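보낸 사람: 공용공간운영실
받는 사람: 입주기관 연락 담당자 목록
날짜: 2019년 4월 17일
제목: Re: [입주기관] 공용 회의실 예약 기준 변경에 관한 문의

입주기관 담당자 여러분께

공용공간운영실입니다. 지난번 목록을 통해 접수된 문의에 대하여 운영실의 검토 결과를 아래와 같이 회신드립니다. 같은 내용을 문의하신 기관이 여럿 있어 개별 회신을 대신하여 전체 목록으로 발송하오니 양해하여 주시기 바랍니다. 먼저 문의 원문을 인용합니다.

> 운영실 담당자께
>
> Vollholm 한국사무소의 Rocío Aguirre입니다. 새 예약 기준 안내문을 잘 받아 보았습니다. 내부에서 검토하던 중 몇 가지 불분명한 점이 있어 문의드립니다.
>
> 첫째, 안내문 제4항에는 예약 시작 후 30분이 지나도록 입실하지 않으면 예약이 자동 취소된다고 되어 있습니다. 저희는 외부 손님을 기다리느라 담당자가 로비에 내려가 있는 일이 잦습니다. 이러한 경우에도 미입실로 처리되는지 궁금합니다.
>
> 둘째, 정기 회의를 한 번에 등록할 수 있는 횟수가 6회로 제한되었습니다. 본사와의 회의는 분기 단위로 일정이 정해지므로 종전과 같이 13주 분량을 등록할 수 있으면 합니다.
>
> 셋째, 107호는 종전에 소규모 면담실로 쓰였는데 새 배치표에는 빠져 있습니다. 폐지된 것인지, 다른 용도로 전환된 것인지 확인 부탁드립니다.
>
> 아울러 사용 후 정리 상태를 누가 확인하는지도 알려 주시면 직원들에게 전달하겠습니다.
>
> Rocío Aguirre 드림

위 문의에 대한 회신은 다음과 같습니다.

1. 미입실 자동 취소에 관하여

입실 여부는 예약자 본인의 출입 기록만으로 판단하지 않습니다. 같은 기관 소속 직원 가운데 한 사람이라도 출입증을 인식하면 입실한 것으로 처리됩니다. 손님을 마중하러 로비에 내려가실 때에는 동료 직원이 먼저 출입증을 인식하거나, 예약 화면의 "입실 지연" 항목을 선택하여 주시기 바랍니다. 입실 지연을 선택하면 취소 시점이 한 차례에 한하여 30분 연장됩니다. 다만 같은 기관에서 입실 지연 후 실제로 사용하지 않은 사례가 한 달에 3회를 넘으면 다음 달에는 해당 기능을 이용하실 수 없습니다.

2. 정기 회의 등록 횟수에 관하여

등록 횟수를 6회로 정한 것은 지난해 11월에 실시한 이용 현황 점검의 결과에 따른 것입니다. 당시 장기 등록된 정기 회의 중 상당수가 실제로는 열리지 않았고, 그 시간대에 다른 기관의 예약 신청이 반려된 사례가 확인되었습니다. 이에 따라 횟수 제한은 그대로 유지합니다. 해외 본사와의 회의와 같이 일정이 미리 확정되는 경우에는 별지 서식으로 예외를 신청하실 수 있으며, 운영실에서 분기별로 승인합니다. Kunby와 Pluseo에서 이미 제출하신 신청서는 이번 분기분으로 접수되었으므로 다시 제출하실 필요가 없습니다.

예외 승인을 받은 회의라도 연속하여 2회 사용하지 않으면 잔여 일정은 해제됩니다. 해제 전에 신청서에 기재된 전자우편 주소로 안내가 발송되므로, 담당자가 바뀐 기관은 연락처를 갱신하여 주시기 바랍니다.

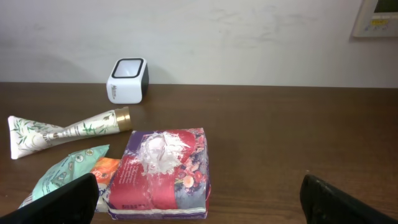

3. 107호의 용도에 관하여

107호는 폐지되지 않았습니다. 다만 인접한 Ljungberg 사무실의 확장 공사로 소음이 예상되어, 공사 기간에는 예약 대상에서 제외하고 비품 임시 보관 장소로 사용합니다. 공사가 끝나면 종전과 같이 면담실로 복귀시킬 예정이며, 재개 일자는 본 목록을 통하여 별도로 공지하겠습니다. 그동안 소규모 면담은 2층 면담실을 이용하여 주시기 바랍니다. 2층 면담실은 최대 4인까지 이용할 수 있고, 1회 예약은 한 시간을 넘을 수 없습니다.

4. 사용 후 정리 및 확인 절차에 관하여

정리의 책임은 예약 기관에 있습니다. 퇴실 시에는 의자를 원래 위치로 돌려놓고, 화이트보드를 지우고, 반입한 음료와 인쇄물을 모두 가지고 나가 주시기 바랍니다. 상태 확인은 운영실 직원이 하루 두 차례 순회하며 실시하고, 이상이 있으면 직전 사용 기관에 통보합니다. 직전 사용 기관의 책임이 아닌 경우에는 통보를 받은 다음 영업일까지 이의를 제기하실 수 있습니다.

개인 물품이 발견되면 운영실에서 2주간 보관합니다. 보관 기간이 지난 물품은 건물 관리 규정에 따라 처리되며, 노트북이나 저장 장치 등 정보가 담긴 기기는 기관 담당자의 서명을 받은 후에만 반환합니다. 분실물 문의는 전화가 아닌 전자우편으로 접수합니다.

5. 비용 부과에 관하여

여러 기관에서 함께 문의하신 사항입니다. 기관별 월 200시간까지의 공용 회의실 이용은 관리비에 포함되어 있으며, 초과분에 대해서만 별도 요금이 부과됩니다. 자동 취소된 예약은 이용 시간에 산입하지 않습니다. 반면 입실 후 조기 퇴실한 경우에는 예약 화면에서 "사용 종료"를 선택한 시점까지만 산입되므로, 회의가 일찍 끝났을 때에는 반드시 종료 처리를 하여 주시기 바랍니다. 종료 처리를 하지 않은 예약은 원래 예약된 시간 전부가 산입되며 사후 정정은 받지 않습니다.

본 회신의 내용은 개정 안내문에 반영하여 다음 주 중 다시 배포할 예정입니다. 개정 안내문이 배포되기 전까지는 이 메일을 기준으로 삼아 주시기 바랍니다. 추가 의견이 있는 기관은 이 메일에 회신하시되, 특정 직원의 이용 내역과 같이 공개하기 어려운 사항은 목록이 아닌 운영실 주소로 직접 보내 주시기 바랍니다.

감사합니다.

공용공간운영실 드림

--
본 메일은 입주기관 연락 담당자 목록에 등록된 주소로 발송되었습니다.
수신 주소의 변경 또는 삭제는 운영실로 신청하여 주시기 바랍니다.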